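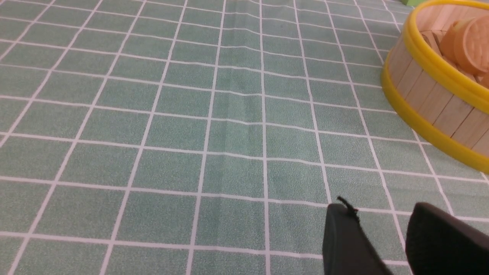

읽는 시간 10분

오래된 요리책의 계량 단위를 우리말로 옮기는 일
발표자 메모 (2018년 9월 9일 일요일, 번역 모임 오후 순서)

시작하면서

인사는 짧게. 이름과 하는 일만 말하고 바로 들어간다.

오늘 이야기는 한 권의 책에 관한 것입니다. 하르트무트 틸레(Hartmut Thiele)가 엮은 『노스트홀름의 부엌』이라는 요리책이고, 제가 지난겨울부터 번역해서 6월에 초고를 넘겼습니다. 출판사는 마이네케(Meinecke)입니다. 실린 요리는 모두 59가지인데, 대부분 노스트홀름(Nostholm)이라는 작은 항구 마을의 집집마다 손으로 적어 두었던 것을 틸레가 모아서 정리했습니다. 틸레는 이 작업에 10년 넘게 걸렸다고 서문에 썼습니다.

문장은 어렵지 않습니다. "양파를 썬다", "불을 줄인다" 같은 문장이 대부분입니다. 그래서 처음 계약할 때는 일정을 짧게 잡았습니다. 막상 시작하니 시간은 거의 다 단위에 들어갔습니다. 오늘은 그 부분만 이야기하겠습니다. 요리 이름 번역은 질문이 나오면 따로 답하겠습니다.

(여기서 책을 한 번 들어 보인다. 돌려 보지는 않는다. 교정용으로 붙여 둔 메모지가 떨어지면 곤란하다.)

첫 번째: 무게 단위

원문에는 그램과 푼트(Pfund), 로트(Lot)가 섞여 나옵니다. 푼트는 지금도 독일 시장에서 말로 쓰는 단위이고, 킬로그램의 절반으로 봅니다. 이쪽은 문제가 적습니다. 그램으로 바꾸어 적으면 됩니다.

로트는 다릅니다. 옛 단위이고, 지역과 시대에 따라 값이 달랐습니다. 같은 로트라고 적혀 있어도 어느 해에 어느 집에서 쓴 것인지에 따라 그램 수가 바뀝니다. 틸레의 책에는 쪽지를 쓴 사람의 이름은 있지만 연도가 없는 것이 많습니다. 처음에는 값을 하나로 정해서 전부 바꾸었는데, 생강 과자 항목에서 밀가루와 꿀의 비율이 맞지 않았습니다. 반죽이 아니라 죽이 되는 비율이었습니다.

그래서 방법을 바꿨습니다. 로트가 나오는 요리만 따로 모으고, 한 요리 안에서 모든 재료가 로트로 적혀 있으면 비율만 지키면 되니 한 가지 값으로 통일했습니다. 로트와 그램이 섞여 있으면 틸레에게 물었습니다. 틸레도 모르는 것이 있었고, 그런 항목은 원문 단위를 괄호에 남겼습니다.

강조할 것: 비율이 유지되면 절대값이 조금 달라도 요리는 된다. 빵과 과자는 예외가 많다.

두 번째: 부피 단위

여기가 가장 길었습니다. 원문의 타세(Tasse)는 찻잔 또는 커피잔입니다. 우리말로 그냥 "컵"이라고 쓰면 독자는 계량컵을 꺼냅니다. 그런데 원문의 잔은 집에 있던 잔이고, 대개 우리가 생각하는 계량컵보다 작습니다. 게다가 큰 잔, 작은 잔, "할머니의 잔"이 따로 나옵니다. 마지막 것은 제가 지어낸 말이 아니고 양배추 수프 항목에 그대로 적혀 있습니다.

편집부와는 세 가지 안을 놓고 이야기했습니다. 하나는 전부 밀리리터로 바꾸는 안, 하나는 전부 "잔"으로 두고 책 앞에 설명을 붙이는 안, 또 하나는 본문에는 "잔"이라고 쓰고 재료 목록에만 밀리리터를 넣는 안입니다. 마지막 안으로 갔습니다. 본문을 읽을 때는 쪽지를 쓴 사람의 말투가 남고, 장을 보거나 계량할 때는 목록만 보면 됩니다.

숟가락은 에슬뢰펠(Esslöffel)과 텔뢰펠(Teelöffel)로 나뉩니다. 각각 큰술과 작은술로 옮겼습니다. 단, 원문에 "수북하게"나 "깎아서"가 붙어 있으면 빼지 않았습니다. 처음 교정지에서 "수북하게"가 여러 군데 빠져 있었습니다. 지면을 줄이려고 뺀 것이었는데 다시 넣었습니다. 베이킹파우더나 소금에서는 차이가 큽니다.

(시간을 확인한다. 여기까지 왔는데 늦었으면 다음의 식탁 이야기를 줄인다.)

세 번째: 손과 눈으로 재는 말

"칼끝으로 하나"라는 표현이 있습니다. 메서슈피체(Messerspitze)라고 하고, 칼끝에 얹히는 만큼이라는 뜻입니다. 독일어 요리책에서는 흔한 말이고 향신료에 주로 씁니다. "꼬집"으로 옮길 수도 있는데, 원문에는 꼬집에 해당하는 프리제(Prise)가 따로 나옵니다. 한 요리 안에 둘이 같이 나오는 경우도 있어서 합칠 수가 없었습니다. 결국 "칼끝만큼"과 "한 꼬집"으로 나누었습니다. 독자가 처음 만나는 자리에만 짧은 주를 달았습니다.

"호두만 한 버터", "달걀만 한 반죽"은 그대로 두었습니다. 그램으로 바꿔 달라는 의견이 편집부에서 한 번 나왔지만, 호두와 달걀은 우리 독자도 다 아는 크기입니다. 바꾸면 정확해 보이기만 하고 원문에 없는 정보를 넣게 됩니다.

곤란했던 것은 "접시 바닥이 안 보일 만큼"입니다. 접시 크기를 모릅니다. 틸레에게 물었더니 수프 접시라고 답이 왔습니다. "수프 접시 바닥이 덮일 만큼"으로 옮겼습니다.

네 번째: 시간과 불

원문에서 시간이 숫자로 적힌 요리는 많지 않습니다. "감자가 익는 동안", "빵 냄새가 복도까지 나면" 같은 식입니다. 불도 마찬가지입니다. 장작 화덕을 쓰던 사람이 쓴 쪽지에는 온도가 없습니다. "손을 넣고 숨을 한 번 쉴 수 있는 화덕"이라는 문장이 있는데, 이것은 문장 그대로 옮기고 옆에 오븐 온도를 넣었습니다. 온도는 제가 정하지 않았습니다. 틸레가 원서 개정판에 넣으려고 따로 만든 표가 있어서 그것을 받았습니다.

독자가 따라 하다가 손을 데면 안 되니 안전에 관한 주는 편집부가 넣자고 했고, 저도 동의했습니다. 주의 문구는 책 앞쪽에 한 번만 들어갑니다.

한 가지 덧붙이면, "하룻밤"은 그대로 두었습니다. 반죽을 하룻밤 둔다는 말을 여덟 시간이라고 바꾼 교정이 있었는데 되돌렸습니다. 계절에 따라 다르고, 쓴 사람도 몇 시간인지 세지 않았을 겁니다.

다섯 번째: 식탁에서 확인하기

번역한 조리법 가운데 단위가 바뀐 것은 되도록 직접 만들어 보았습니다. 전부는 아닙니다. 훈제 장어가 들어가는 요리는 재료를 구하지 못했고, 거위 요리는 오븐에 들어가지 않아서 포기했습니다.

확인하는 순서는 이렇습니다. 먼저 번역문만 출력합니다. 원서는 다른 방에 둡니다. 원문을 보면서 만들면 제가 이미 아는 것으로 빈 곳을 메우게 됩니다. 그다음 재료 목록대로 식탁에 늘어놓고, 본문을 읽으면서 쓴 것을 하나씩 치웁니다. 다 읽었는데 식탁에 재료가 남아 있으면 본문에서 빠진 것이고, 본문에 나오는데 식탁에 없으면 목록에서 빠진 것입니다. 이 방법으로 빠진 재료를 다섯 군데에서 찾았습니다. 그중 둘은 원서의 오류였고, 틸레에게 알렸습니다.
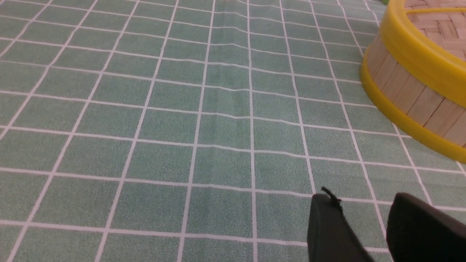
격자무늬가 있는 초록 식탁보. 가운데에 주름이 하나 있다.

만든 결과는 맛보다 상태를 적었습니다. 반죽이 손에 붙는지, 소스가 숟가락 뒷면에 남는지, 굽고 나서 가운데가 꺼지는지. 맛은 사람마다 다르고, 원래 맛을 제가 모르니 비교할 수가 없습니다. 상태는 원문에 적혀 있는 경우가 많아서 맞추어 볼 수 있습니다.

실패한 것도 있습니다. 베르켄트(Verkent)식 보리 푸딩은 세 번 만들어서 세 번 다 굳지 않았습니다. 베르켄트는 노스트홀름에서 강을 따라 올라가면 나오는 마을입니다. 네 번째에 보리를 통보리에서 누른 보리로 바꾸었더니 굳었습니다. 원문에는 그냥 "보리"라고만 되어 있었습니다. 틸레는 그 동네에서는 다들 누른 보리를 쓴다고 했습니다. 단위가 맞아도 재료가 다르면 안 된다는 이야기인데, 오늘 주제에서 벗어나니 여기까지만 합니다.

여섯 번째: 용어표

단위와 재료, 조리 동사를 표 하나에 모았습니다. 프로그램은 브루수라(Brusura)를 썼습니다. 특별히 권하는 것은 아닙니다. 출판사에서 쓰고 있어서 저도 썼습니다. 지금 이 표에는 1356개 항목이 있습니다. 처음에는 단위만 넣으려고 했는데 동사가 점점 늘었습니다.

표의 칸은 다섯 개입니다. 원어, 번역어, 나오는 쪽, 틸레의 답, 결정한 이유. 마지막 칸이 제일 쓸모가 있었습니다. 초고를 넘기고 한 달 뒤에 교정지가 왔을 때 왜 그렇게 정했는지 저도 기억이 안 나는 것이 많았습니다. 이유가 한 줄이라도 적혀 있으면 편집자와 이야기가 빨리 끝납니다. 비어 있는 항목은 다시 원문을 찾아야 했습니다.

동사 예를 두 가지만 듭니다. 단, 질문 시간이 부족하면 생략.
데치다와 삶다: 원문에서는 구별하지 않는 쪽지가 있다. 건져서 바로 쓰면 데치다, 무를 때까지 두면 삶다로 정했다.
젓다와 섞다: 냄비 안에서 계속하면 젓다, 그릇에서 한 번에 하면 섞다.

틸레와 주고받은 질문

질문은 모아서 한 번에 보냈습니다. 초반에는 생길 때마다 보냈는데, 틸레가 묶어서 보내 달라고 했습니다. 그 뒤로는 장이 끝날 때마다 보냈습니다. 질문을 보낼 때는 원서 쪽수와 원문 한 줄, 제가 생각한 답 두 개를 같이 적었습니다. 고를 수 있게 적으면 답이 짧고 분명했습니다. 둘 다 아니라는 답도 왔고, 그럴 때는 대개 긴 설명이 붙었습니다. 완두콩 수프에 관한 답장은 수프 본문보다 깁니다.

저자가 살아 있고 답을 해 주는 경우라서 가능했던 방법입니다. 저자에게 물을 수 없는 책이라면 비슷한 지역의 다른 요리책을 옆에 두고 비교하는 수밖에 없습니다.

아직 정하지 못한 것

교정지는 두 번째까지 보았고 남은 문제가 몇 가지 있습니다.
책 뒤에 환산표를 넣을지. 넣으면 독자가 편하지만 로트의 값을 하나로 정한 것처럼 보인다.
"할머니의 잔"에 밀리리터를 넣을지. 지금은 비워 두었다.
사워크림과 크바르크를 우리 재료로 바꾸는 안내를 어디까지 할지. 본문에는 넣지 않고 책 앞에 한 쪽으로 모으는 쪽으로 기울어 있다.

혹시 비슷한 책을 해 보신 분이 있으면 환산표를 어떻게 처리했는지 듣고 싶습니다. 질문 시간에 말씀해 주셔도 되고 끝나고 오셔도 됩니다.

나올 만한 질문 (답 메모)

전자책에서는 단위를 눌러서 바꿀 수 있게 하지 않나: 마이네케에서 검토했으나 이번에는 하지 않는다.
번역료에 시험 조리 비용이 들어가나: 재료비만 따로 받았다. 금액은 말하지 않는다.
원서와 쪽수가 같은가: 다르다. 사진 자리가 바뀌어서 뒤로 갈수록 차이가 난다.
요리 이름은 음역인가 의역인가: 섞여 있다. 마을 이름이 들어간 것은 음역, 나머지는 의역.

끝나면 마이크를 사회자에게 넘기고, 용어표 견본은 출구 쪽 책상에 둔다. 가져가도 된다고 말할 것.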